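Notebook, December, planner branch, started after lunch

Picking up from Kirsty's note about the elbow flips. I finally got the seed fix in, and the IK now starts from the last joint state instead of the home pose. Ran the left-side targets 10 times and got 2 flips, where yesterday it was doing it almost every other run. Better! Still not good enough to merge, and I don't love that I can't say which of my changes did it (I put in the new joint weights at the same time, I know, I know).

Seed 2834 is the one to use if you want to see it go wrong. The arm takes the long way round to get over the orange cup, and the planner thinks that's great because my cost only looks at path length at the gripper. Alistair says to add a term for joint travel and stop fiddling. He's probably right.

Other thing: the collision shapes for the two baskets are still solid boxes. So any grasp that goes down inside the yellow one gets thrown out before we even score it, and I spent an hour blaming the sampler for that, ugh. Fergus has a script in the Clarby tools folder that splits a mesh into convex pieces. I'll try it on the yellow basket first and leave the gray one alone until I see what it does to planning time. If we go over 5 seconds a query, Marion will have words with me.

Also moved the scene reset into its own call, so you don't have to restart the sim between runs anymore.
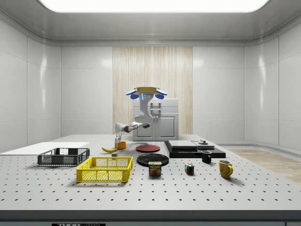 Next up is the joint travel term, on its own branch this time, with the weights put back to the old values so I can compare the two properly. Demetrio, please don't rebase until I've pushed.

Planner notebook | Questions to Kirsty Haldane | Back to top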